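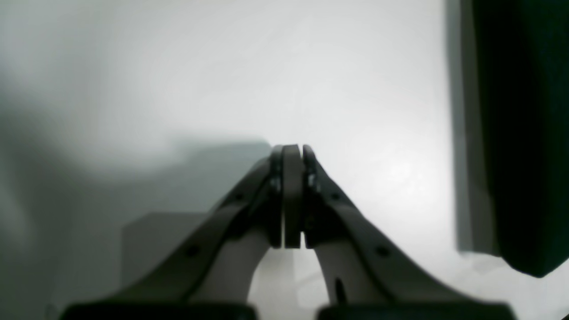 흰색 작업대 표면의 변색 여부를 판정하는 방법과, 재질을 모르는 상태에서 쓸 수 있는 세척제의 범위를 문의합니다. 작업대는 중고로 인수했고 라벨이 남아 있지 않아 멜라민인지 도장면인지 확인하지 못했습니다. 저녁에 실내등만 켜고 보면 전체가 누르스름한데, 사진에서는 위쪽 면이 환한 흰색으로 나옵니다. 눈으로 본 색과 사진의 색 중 어느 쪽을 기준으로 삼아야 하는지부터 판단이 서지 않습니다.

조건은 다음과 같습니다. 실내등은 색온도 3000K의 LED이고 상판 높이에서 잰 조도는 700룩스입니다. 창은 북쪽으로 나 있고 낮에는 블라인드를 반쯤 내려 둡니다. 지금까지는 물을 적신 극세사 천과 Plelov 중성세제만 썼습니다. 지난 12월에 한 번 Gikonlow 3371 크림 세정제를 모서리 쪽에 시험했는데, 닦은 자리가 주변보다 광택이 강해져서 바로 중단했습니다. 색은 달라졌는지 구분하지 못했습니다.

알고 싶은 점은 실제로 황변이 진행된 것인지, 그리고 광택이 달라진 모서리를 원래대로 돌릴 수 있는지입니다. 상판 교체는 마지막에 고려하겠습니다.
Chidubem Jibrin

답변 3개

Ekaette Oyewole

둘 중 어느 쪽도 그대로는 기준이 되지 않습니다. 3000K 조명은 흰 면을 누렇게 보이게 하고, 카메라의 자동 화이트밸런스는 그 누런 기를 상당 부분 제거합니다. 노출이 밝게 잡히면 옅은 색조는 더 구분하기 어려워집니다. 올리신 사진의 흰 면도 색 판정용으로는 쓸 수 없습니다.

판정은 비교로 하십시오. 상판을 벽에서 떼어 내고 뒤쪽 가장자리, 또는 오랫동안 물건에 가려져 있던 부분을 찾습니다. 빛을 받지 않은 부분과 받은 부분이 낮의 간접광에서 차이가 없으면 광에 의한 황변은 아니라고 봐도 됩니다. 경계선이 보이면 황변이거나 표면에 쌓인 막입니다.

막인지 아닌지는 다음 순서로 구분합니다.

손바닥 크기의 구역을 마스킹 테이프로 구획합니다. 중성세제를 미지근한 물에 희석해 닦고, 깨끗한 물로 두 번 헹군 뒤 완전히 말립니다. 같은 구역을 이소프로필알코올을 묻힌 흰 면포로 한 번 훑습니다. 면포에 노란색이나 갈색이 묻어 나오면 오염막입니다. 흰색이 묻어 나오면 도장이 녹는 것이므로 그 자리에서 중단하십시오. 아무것도 묻지 않고 색도 그대로라면 재질 자체가 변한 것이고, 세척으로는 돌아오지 않습니다.

알코올 시험은 반드시 눈에 띄지 않는 곳에서 먼저 하십시오. 일부 아크릴계 도장은 짧은 접촉에도 뿌옇게 됩니다.

중성세제만 오래 쓰셨다면 세제 잔류막일 가능성이 높습니다. 닦은 뒤 헹굼을 생략하면 계면활성제가 얇게 남고 여기에 먼지와 손기름이 붙습니다. 변색으로 오인되는 경우가 많습니다.

광택이 달라진 모서리는 별개의 문제입니다. 크림 세정제의 연마 입자가 무광 표면의 미세한 요철을 깎은 것으로 보입니다. 무광 멜라민이라면 복원이 되지 않습니다. 같은 제품으로 상판 전체를 닦아 광택을 맞추려는 시도는 권하지 않습니다. 힘이 고르게 들어가지 않아 얼룩이 더 넓어집니다.

Garba Okonkwo

매직블럭 쓰면 다 지워집니다. 저는 Otside에서 산 흰 식탁을 몇 년째 그걸로 닦는데 문제 없었습니다. 누런 건 조명을 주광색으로 바꾸면 해결됩니다.

 댓글, Ekaette Oyewole
 멜라민 스펀지도 연마재입니다. 유광 식탁과 무광 작업대는 결과가 다릅니다. 질문자의 상판은 이미 한 번 광택이 변했으므로 적용하지 마십시오.

 댓글, Garba Okonkwo
 제 식탁은 유광이 맞습니다. 조명 부분은 그대로 유효합니다.

Femi Akpan

재질 확인 방법만 보탭니다. 상판 밑면의 나사 구멍이나 배선 구멍 단면을 손전등으로 비춰 보십시오. 표면에 얇은 판이 붙어 있고 경계가 직선이면 라미네이트 계열입니다. 경계가 없고 색이 모서리를 따라 둥글게 돌아가 있으면 도장입니다. 단면 전체가 흰색이면 인조대리석이나 수지판일 수 있습니다. 두드려서 나는 소리로 구분하라는 글도 있는데 심재의 영향이 커서 신뢰할 수 없습니다.

도장면으로 확인되면 고운 연마로 광택을 조정할 여지가 있습니다. 3000번 연마 패드를 물과 함께 쓰고, 한 방향으로 힘을 주지 않고 움직입니다. 다만 3000번은 광택을 올리는 쪽에 가깝습니다. 주변이 무광이면 더 거친 번호로 결을 맞춰야 하는데, 도막 두께를 모르면 심재가 드러날 위험이 있습니다. 저는 Ferrand 도장 선반에서 이 작업을 하다가 모서리 도막을 뚫었습니다. 모서리는 평면보다 도막이 얇습니다.

라미네이트로 확인되면 연마는 하지 않습니다. 장식층이 매우 얇고, 표면 보호층이 없어지면 이후 오염이 스며듭니다.

조도 700룩스는 작업에 부족한 값이 아니므로 밝기를 올릴 필요는 없습니다. 색을 봐야 하는 작업이라면 색온도와 연색성을 확인하십시오. 촬영으로 경과를 기록하려면 화이트밸런스를 수동으로 고정하고, 같은 회색 카드를 매번 상판 위에 함께 놓고 찍으면 됩니다. 복사용지는 형광증백제 때문에 기준으로 부적합합니다.

질문자 추가 내용, Chidubem Jibrin

밑면 배선 구멍에서 얇은 판과 직선 경계를 확인했습니다. 라미네이트로 보고 연마는 하지 않기로 했습니다.

뒤쪽 가장자리를 오전 간접광에서 비교한 결과 노출된 부분과 차이를 찾지 못했습니다. 알코올 시험은 뒤쪽에서 먼저 한 뒤 앞쪽 구역에 적용했고, 앞쪽 면포에만 옅은 갈색이 묻었습니다. 잔류막으로 판단하고 헹굼을 두 번으로 늘렸습니다. 모서리 광택은 그대로 둡니다.

한 가지 더 여쭙니다. 헹굼 물이 상판 이음매로 들어가는 것을 막으려면 실리콘을 쓰는 편이 나은지, 왁스 계열로 메우는 편이 나은지 궁금합니다. 이음매 길이는 114cm입니다.

 댓글, Femi Akpan
 투명 중성 실리콘을 쓰십시오. 초산형은 금속 부속이 가까이 있으면 부식을 일으킬 수 있습니다. 시공 전에 이음매 안쪽을 하루 말리고, 양쪽에 테이프를 붙인 다음 표면이 굳기 전에 떼어 냅니다. 왁스는 알코올로 닦을 때마다 빠집니다.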